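Visit to the Skellow Furniture Works, Grunau

Members of the Interiors Study Group visited the Skellow works in April at the invitation of the production manager, Tahmineh Kazemi. The group was received at the main entrance and taken first to the panel store, where boards are held under cover until they are called forward for cutting.

Ms. Kazemi explained that the works makes tables for schools, libraries and public offices. The Valente range accounts for most of the present order book, and 212 tables were being prepared for delivery at the time of the visit. Members were interested to learn that white remains the colour most often requested for shared workrooms, usually with a contrasting edge.

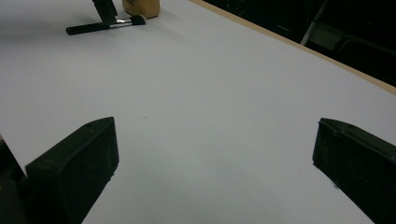 Discussion then turned to edge finishing. A light brown band against a white top gives a clear line to the table — a point raised by several members with experience of fitting out reading rooms — and Ms. Kazemi noted that customers often choose it to match existing shelving. Matte surfaces are preferred where overhead lighting is strong.

The tour continued to the packing hall, where each top is wrapped separately and labelled with its order number. Tables from the smaller Truvetti range are packed 2 to a carton. The hall can hold 300 cartons before a shipment must be released.

The group thanks Ms. Kazemi and her staff for their time. Members who wish to borrow the sample book may apply to the office, quoting reference 1567.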